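From: list member, Fasiscombe
To: chores-and-automation
Subject: Re: towels, again
Sent: 4:40

> The Drirkura people claim cloth is solved for the home.
> We run a small laundry line and would like to know
> if that holds for ordinary dish towels. Folding only,
> flat table, one arm. What fails first?

Picking the corner fails first. Folding is easy by comparison: once two corners are held correctly, the rest is a planned path. Finding an edge, getting one layer of it and knowing that you have one layer is where our runs go wrong.
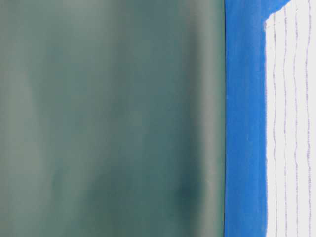

We logged 300 attempts in October, of which 188 ended in a usable first fold. A person at the same table does not miss. Cycle time is a separate problem, and I would not compare numbers until the miss rate drops.

Most misses fall into two groups. In the first, the fingers close above the hem and come away with nothing. In the second, they take the towel and the cover under it together. A soft cover lets the tips press down a little without a fault, but it also creases, and a crease next to a hem can pass for a hem. 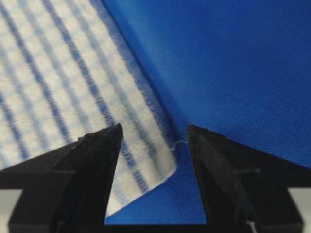 Page last changed: October, 6:15

Loose threads are a smaller issue. The edge detector sometimes follows one away from the corner. We filter by width now and lose very little.

On the side cameras: do not count on them for the grasp itself. A near surface can take up most of the view and leave a narrow strip of towel to work from. The strip is still good for telling white weave from blue cover, and that is all we ask of it.

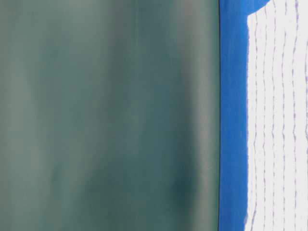 Side view: blue band and the edge of the white cloth at right.

Virnmont posted a method to this list that pulls the cloth taut before each pick. We tried it for 5 cycles and stopped – it shifted the cover. The Öberg tips may do better, but I have no data on them.

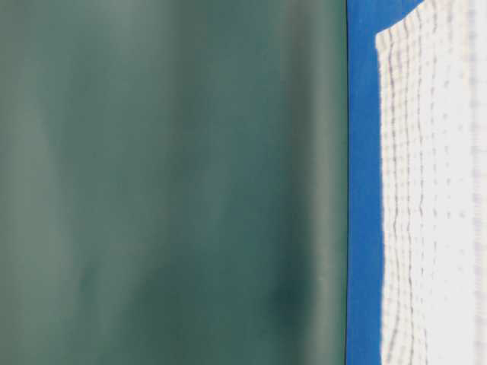

Side view: the slanted upper edge of the white material against blue.

For your line, I would keep a person on the first pick and let the arm do the folds. If you test without one, log single-layer and double-layer grasps separately. Our first 6 batches did not, and we had to throw them out.

Log format is in the list archive under "grasp outcomes".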